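Print this page | E-mail this page

About Us

25 Dec 2019
By Yvette McIntyre

Forby is a small robotics research group in Drultton. We study how a robot arm can learn household handling jobs from a person guiding it, and how much of that guidance it needs. The group started in January with one arm and a bench. We now share the second floor of the Skinner building with two other labs.

Our method

Most of our work goes into a method we call Lasgate. A person steers the arm through a job, such as picking up a block and putting it in a pot, and the computer stores the camera views together with the arm's movements. A network is then trained to predict the next short stretch of movement from the current view. We call each stored run a demonstration.

Lasgate differs from our first system in how it picks what to train on. The first system used every demonstration equally. Lasgate scores each one by how much it adds to what the network has already seen, and drops the ones that repeat. We began with 2,147 demonstrations and kept 483 after scoring.

We work in a play kitchen with a cooktop, a sink and a counter between them. The objects are small and light, and colored blocks are used in many of the tasks. 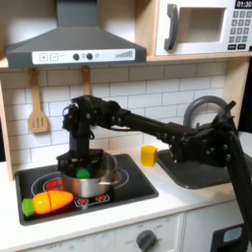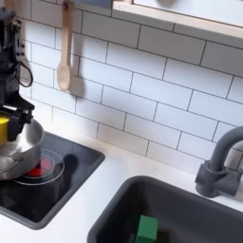
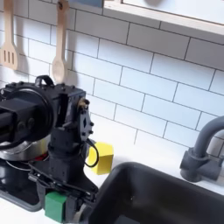
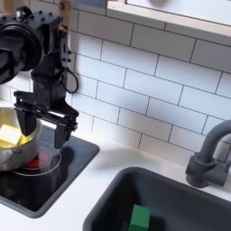 Results so far

We compared the two systems over 200 test runs each, with the same arm and the same list of tasks. The network trained on the 483 selected demonstrations finished as many runs as the one trained on the full set, and training took less than half the time. A third network, trained on 483 demonstrations picked at random, did clearly worse than both.

The main weak point is the sink. Blocks that land against the wall of the basin are hard to grip, and the scoring step tends to drop the few demonstrations that show how to do it. We are testing a rule that keeps a minimum number for each starting position. We don't have results on that yet.

Who we are

Yvette McIntyre leads the group and wrote most of the scoring code. Four other people work here full time, two on hardware and two on training. Students from the college join us for one term at a time and usually begin by steering the arm.

Working with us

We share our task list and test procedure with other labs on request. Visits can be arranged through the front desk of the Skinner building.

Last updated: 25 Dec 2019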